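Minutes of the data collection meeting, January

Bench room, start 10.00

1. Minutes of the last meeting

Agreed with one change. Under item 4, "drive handle task" should read "drive carrier task". The two names have both been used in the logs and we will keep to "drive carrier" from now on.

2. Progress on Magesa

Magesa is the desktop dismantling set. The target for the first round is 60 accepted examples for each of the 5 tasks. The memory and processor tasks are complete. The drive carrier task is behind, with 7 examples turned down at review. In 6 of these the operator moved on before the arm had settled at the start position, so the opening part cannot be used. The other one had no wrist view saved.

It was agreed that the rejected examples will be kept in a separate folder and left out of training. They may be of use later for the work on spotting bad starts.

3. Drive carrier task

Most of the meeting was spent on this. The group went through wrist views and the side view together.

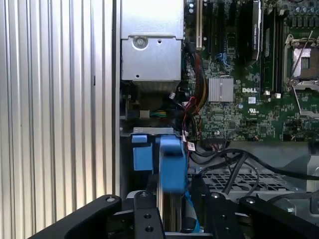
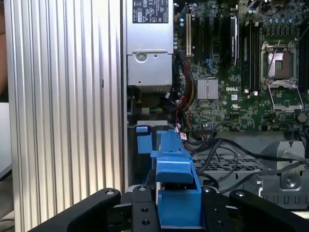

Side view:
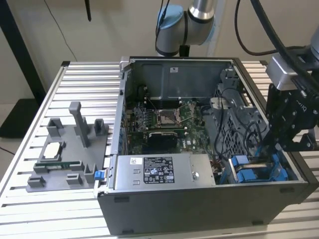
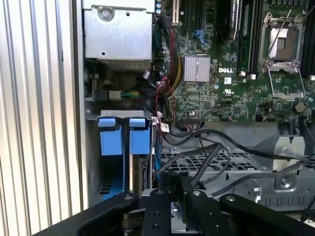

Nomumis Robot Learning Group, Bench Team

Points raised:

The blue of the carriers stands out well against the rest of the chassis in the wrist views. The fingers hide part of the carrier once the gripper is close, and the side view does not give enough detail to make up for it. Operators are asked to pause for a moment before closing so that there is a clean view of the approach.

The black cables near the drive cage were discussed. One opinion was that they should be tied back for every run. The other was that the model will meet loose cables sooner or later and should learn with them. It was agreed to leave them as they are for the first round and to record a small tied-back set afterwards for comparison.

The ribbed metal on the left of the wrist views reflects a lot of light. Exposure on the wrist camera is to be fixed at one value for the whole round, as automatic exposure makes the board go dark when the arm swings left.

Start positions are too much alike. Operators will move the arm to a new start before each run, using the list in the Plateo folder.

4. Labels

Trimau now accepts a text instruction with each example. Wording has been drifting ("pull the blue handle", "take out the drive", "remove carrier"). It was agreed to have 5 set wordings per task and let the software pick one. Left and right are to be given as seen from the wrist camera. Older labels will be checked against this before the next training run.

5. Storage

The bench machine is nearly full. Accepted examples are to be copied to Plateo at the end of each session and removed from the bench machine only when the copy has been checked. The copying script stops without a message if the network drops, and this needs mending first.

6. Any other business

The fixture tray is to be redrawn with a wider slot for the memory module. The old tray stays in use until the first round is finished, so that the side view does not change halfway through.

A request for a second gripper with narrower fingers was put off to the next meeting.

Actions

Bench team: fix wrist exposure, record the remaining drive carrier examples.
Software: set wordings in Trimau, mend the copying script.
Workshop: new tray drawing.

Next meeting in February, same room, 10.00.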